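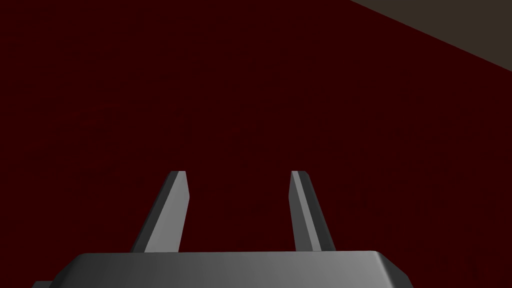 Open afternoon at Brillden: will it do the dishes?

Kelly Trindade met us at the door at 2 p.m. with lanyards and a warning that the coffee was bad. It was. Thirty of us had come to Brillden's lab to find out whether a machine can take over the chores, and I'd left a sink full of plates at home in a spirit of optimism.

All of the housework at Brillden is simulated. The kitchens, shops and laundries live on a server, and the robot practises in them before anybody lets it near real crockery. Marlina Lumenta, who runs the household program, put the fridge job up on the big screen. The fridge is an olive-green number with a rounded top and a smiley face on the door, and it has better taste in magnets than mine does.

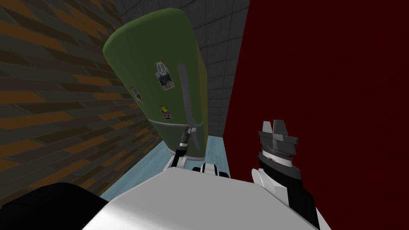 I'd assumed a fridge was the easy one. You grab the handle and pull. Marlina said the grabbing alone had eaten most of February, and that she now apologises to her fridge at home. A man behind me asked if it could fetch a beer. She said to ask again in a few years, in the tone of someone who'd been asked before lunch as well.

Next door, Khalil Mansour had the tabletop work, where the gripper gets a green table and some pale, drapey shapes I took for laundry. Cloth is the hard part, he told us. A mug keeps its shape while you think about it; a tea towel has other plans. My teenager has made the same argument.
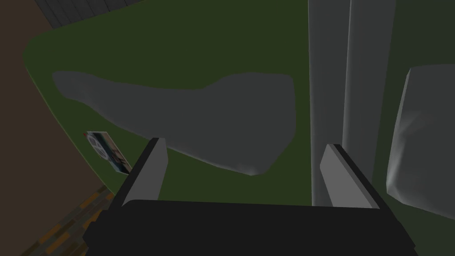

What I asked on the way out

Could I buy one? No. Would it fold a fitted sheet? Khalil laughed for rather a long time — then wrote it down. Dalal Kanaan offered me a fridge sticker for the kids and a second coffee. I took the sticker. 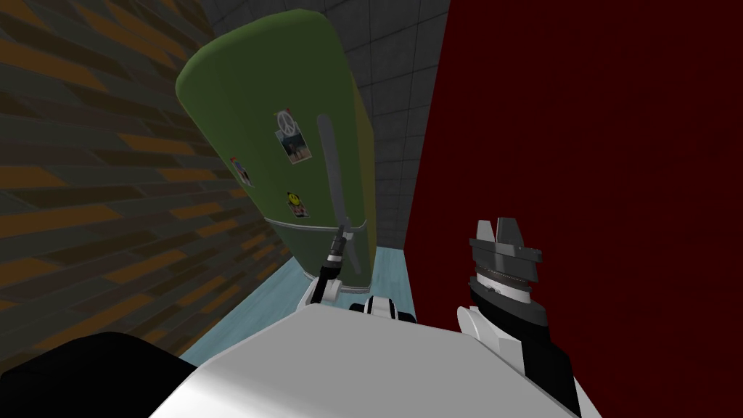 2 min read

The next open afternoon hasn't been announced. Tram 14 stops outside, and parking is hopeless. As for my plates, they were where I'd left them, and I washed them by hand in my good shirt.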